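Garment folding cell on the small-lot side: what happened to staffing
Board: Industrial Laundry and Textile Handling > Automation
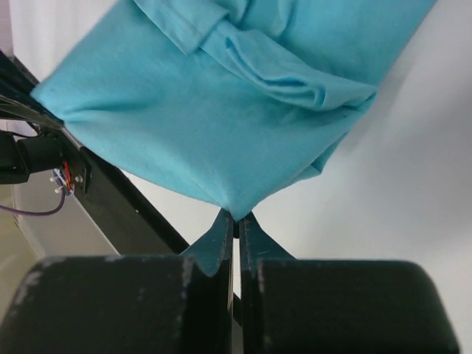 Wrist camera, light blue cotton knit held at the lowest point.

njhassan_ops
Posted October 2, 2025

We run rental and workwear laundry out of one building, two shifts. In July we commissioned a two-arm folding cell for the small-lot side: T-shirts, polos, thin knits, anything that comes in mixed sizes and can't go through the tunnel folder without somebody babysitting the infeed. The integrator is Skaron. The fold recipes and the scheduler are Drodetine software. I am the production lead and I signed the acceptance sheet, so take my view with that in mind.

I'm posting mostly about the labor side. There are plenty of threads here on gripper selection and almost none on what the shift plan looks like afterward.

Before: four folders per shift on small lot, one of them doubling as sorter. Rate paid per piece above a floor, hourly below it.

Now: two people per shift on small lot. One feeds and clears, one inspects and does hand folds on whatever the cell rejects. The other two per shift went to soil sort and to the mending table. No layoffs. One retirement that was already scheduled.

Cell acceptance is 83 percent of garments folded with no human touch, measured over a full week of mixed product. The rest drop into a reject bin. Rejects are mainly wet seams, zips, and long sleeves that have turned inside out in the dryer.

What I did not plan for properly was the piece rate. If the cell takes the easy garments, the person on rejects gets only the hard ones, and their count falls off a cliff. Our folders saw this on day one. I saw it when the first pay run came through.

Interested in how other plants handled that.

– Omid Hassanpour

tumbler_tech
We went flat hourly for everybody in the automated area. Took the average of the previous year's piece earnings and made that the rate. Fast people lost a little, slow people gained a little, and two of the fast people transferred to flatwork where piece rate still applies. You should expect the same.

Question on the technical side. Are you regripping at the lowest point as standard, or only after a failed corner find?

njhassan_ops
Standard for all tees. First arm lifts anywhere, second arm takes the lowest hanging point, then the first arm releases and the garment is rehung. After two regrips the software usually has a hem or a sleeve end it can name. If it doesn't, a third try, then reject.

Flat hourly is on the table. Our rate agreement runs to the end of the contract year, so anything before then needs a side letter.

j_meesuk
I work in this plant, second shift, on the reject bin. Omid said I could post here so I am.

The piece rate part is correct but it is stated gently. In the second week I folded more difficult garments than I ever had in a week and was paid less than in any week since I started. That was fixed with a top-up after four of us went to the office together. It was a fix for that month. It is still being done by hand every pay run, and someone has to remember to do it.

The work itself is also different. When I folded tees all night I could let my hands do it. On the bin every piece is a problem. A coverall, then a child's polo, then something with a broken zip. It is less repetitive and my shoulder is better for it. It is also more tiring in the head and the break schedule was written for the old job.

Jaruwan Meesuk

tumbler_tech
Fair. We never touched break schedules either, and probably should have.

press_room_kt
I'm going to disagree with the general tone here. 83 percent on tees and thin knits is not a result I would sign for. A decent hand folder does one garment after another with no rejects at all and costs you no service contract. What is the cycle time? If it is what I have seen at trade shows you could have kept four people and spent the money on a second tunnel folder.

njhassan_ops
Cycle time is slower than a good hand folder. I won't argue that. The cell runs through breaks, shift change and the dead hour when the dryers are unloading, and that is where the number closes. Per shift it comes out level with two people.

A second tunnel folder doesn't help with mixed lots. The tunnel is idle for changeover as it is.

The other half of the reason is that we had open positions on small lot for most of the previous year and could not fill them. The "kept four people" option was in practice "kept three people and overtime."

press_room_kt
Did you raise the wage before deciding they couldn't be filled?

njhassan_ops
Once. Not by enough, in the opinion of the people who do the job.

nermin_a
Maintenance perspective, different plant, same integrator. We have had our cell longer than Omid has.

Lint. Plan for it. Cotton knit sheds, and it goes into the gripper slides and onto every lens. We wipe lenses every shift and pull the finger blocks weekly. Skaron's manual says monthly, and monthly is wrong in any room with a dryer in it.

Finger wear is cosmetic for a long time and then it is not. When the inner faces stop closing evenly you get slip on thin jersey first. Heavy fabric will hide the problem for weeks. Keep one thin tee as a test piece and run it at start of shift.

Cables. Check how anything added onto the arm is dressed. A loose loop and a hanging sleeve will find each other.

On staffing: the cell created half a job in maintenance that was not in the budget. We had a line operator, Nantana Khunthong, doing first-level resets because she was standing next to it. After some months of that she was regraded to technician with the pay to match. She should have been regraded at the start. If your feeders are clearing faults, they are doing technician work, and your job descriptions need to say so.

Nermin Ateş

j_meesuk
We clear faults. It is not in our job description.

njhassan_ops
Noted. What level of reset does she cover? We allow feeders to acknowledge a drop and restart the cycle. Anything that needs the gate open goes to maintenance.

nermin_a
Acknowledge, restart, lens wipe, test piece, rehome with the gate closed. Gate open under lockout after the two-day course. She also adjusts fold recipes within limits, and that has been the largest gain. The integrator's engineer tunes for the average garment. The person standing there knows which customer's shirts come out of the dryer twisted.

e_lindgate
Lurker, small hotel laundry. What do you do for training people who have only ever folded by hand? Our quote from Engelhardt includes 16 hours for the whole team and that seems thin.

nermin_a
It is thin. Vendor training covers screens. It does not cover judgment, such as when to stop the cell and clear the bin by hand because the lot is bad. Pair people for a few weeks and put the pairing in the schedule as paid time, with production targets lowered to match. If targets stay where they are the pairing will not happen.

mjit_fab
Manee Jitpraphai, I do shift planning for a group of three plants. A few points on numbers.

Don't let the cell's acceptance rate become a personal metric. One of our sites put it on the board next to the feeder's name. Within a month, feeders were pulling difficult garments before the cell saw them and stacking them for the next shift. Acceptance went up, finished pieces did not move, and the shifts stopped speaking to each other.

Measure the area: finished pieces out per shift, cell and hands together. If there is a bonus, pay it on that and split it evenly between feeder and bin. It removed the argument over who got the easy garments.

Rotate feed and bin within the shift. We rotate every two hours.

press_room_kt
Area bonus means the slowest person sets everybody's pay.

mjit_fab
With two people and a machine, the machine is usually the slowest. I take the point for larger crews.

j_meesuk
Rotation I would vote for. We do whole weeks now, one week feed and one week bin. The bin week is too long.

njhassan_ops
Rotation can start without a side letter. I'll put the two-hour version to both shifts next week and see who objects. Feed is the quieter post and some people prefer to stay on it.

Area rate instead of piece rate goes into the contract talks. The reset duties as well. I would expect a technician grade for one person per shift to be approvable and for two to be a fight.

For planning purposes the cell is depreciated through 2036, so whatever we write down now will be lived with for a while.

tumbler_tech
2036 is optimistic for a gripper that lives in lint.

nermin_a
The arms, yes. The fingers and blocks are consumables. Budget them separately or finance will ask every time you order a set.

e_lindgate
Has anybody run the Erix recipe editor on a cell like this, or is everyone on Drodetine? Our quote lists it as an option and the salesman could not tell me whether operators can get into it or only engineers.

mjit_fab
One of our three has Erix. Operator access exists but it is off by default. Get it turned on and written into the acceptance terms – it was a paid change order for us afterward.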